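We use cookies to remember your preferences and to see which articles get read. By continuing to browse you agree to this. Accept | Manage settings

Tillman Studio Easel and Wurnetti Watercolor Half-Pans: A Long Review

Posted 2025-09-10 by Teresa Dudek

I've been painting birds in watercolor for 11 years, mostly herons and mostly at an angle that ruined my neck. So when I finally sold the big egret piece in June, I put the money straight into two things I'd wanted for ages: the Tillman tilting easel and the larger Wurnetti half-pan set. I've had enough time with both now to say something useful, and I'm going to start with the easel because I love it so much!

The Tillman is a beech H-frame that goes from fully upright to completely flat. The flat part is the reason to buy it. Most easels that claim to lie flat stop a little short, and a little short is enough to send a wet wash creeping toward your lap. On this one the mast drops onto two brass pins and stays there. I laid a full sheet of 300 lb cold press on it, flooded the whole thing with cobalt, and the puddle sat exactly where I left it. I may have clapped.

It cost me $285, delivered. The box is long and awkward, and I had to leave it in the kitchen overnight before I could face the stairs.
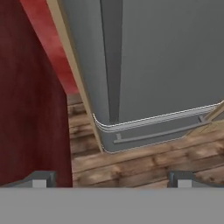
Clyde Esposito wrote in after my first short post on the easel: I've had mine two winters and the only thing that has ever bothered me is the lower tray. It's too shallow for a fat mop brush, so mine roll off. I glued a strip of molding along the front and it's been perfect since. Also, wax the mast before you use it, it'll slide much better.

I've now done both of those and he's right on both counts. The tray really is the weak spot. If you work in oils with long-handled brushes you may never notice, but round watercolor handles want to travel. The wax made a bigger difference than I expected – before, I was tugging the mast up with two hands, and now it glides.

Assembly took me most of an evening. The instructions are one sheet of drawings with no words, and the two crossbars look identical until you try to fit them. Look for the one with the extra hole. It goes at the bottom.

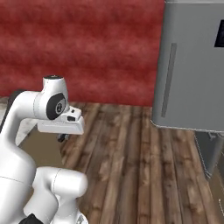
The ratchet that holds the tilt is metal, thank goodness, with a big knurled knob you can turn with paint all over your fingers. My old Zimcombe easel had a plastic wing nut there, and it stripped in the first year. I kept using that easel with a clamp on it for far too long. The Tillman knob has a slow, heavy feel, and when it's tight the panel doesn't shiver at all, even when I'm scrubbing out a highlight with a stiff brush.

Height is worth a word. I'm short and I paint standing, and the lowest setting suits me fine. A tall painter who wants a big vertical sheet might want to measure the ceiling first, because the mast sticks up a good way above the work.

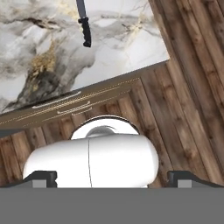 The Wurnetti half-pans

Now the paint. I bought the field tin with the extended earth range, which has a buff titanium that might as well have been made for heron necks. The pans rewet fast, faster than anything I've used apart from fresh tube color. A single touch with a damp round and you have real strength on the brush. The burnt umber granulates beautifully on rough paper, dropping into the hollows in a way that does half of a reed bed for you.

The greens are less exciting. Sap is fine, a bit yellow. The hooker's green goes chalky if you push it dark, and I've swapped that pan for one I filled myself. Two of the reds are nearly the same color once they dry, and I'd have traded either of them for a proper cool violet.

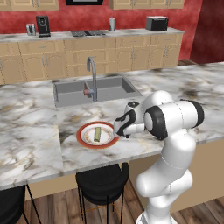 Lightfastness is where I got picky, because I sell my work. I painted out strips of every color, covered half of each with black card, and taped them in a south window for the summer. Nearly everything held. The rose faded enough that I won't use it in anything with a price on it, though it's still lovely in a sketchbook.

The tin itself is good. The hinge is firm, the mixing wells are deep, and the enamel stopped beading after I rubbed it with a little baking soda. I do wish the thumb ring were bigger.

If I could only keep one of the two I'd keep the easel, no question, and go back to my old Tomberg tubes quite happily. But the buff titanium is coming with me to the marsh next week, along with a spare pan of it.

Enjoying these reviews? Enter your email to get our studio newsletter. You can unsubscribe at any time.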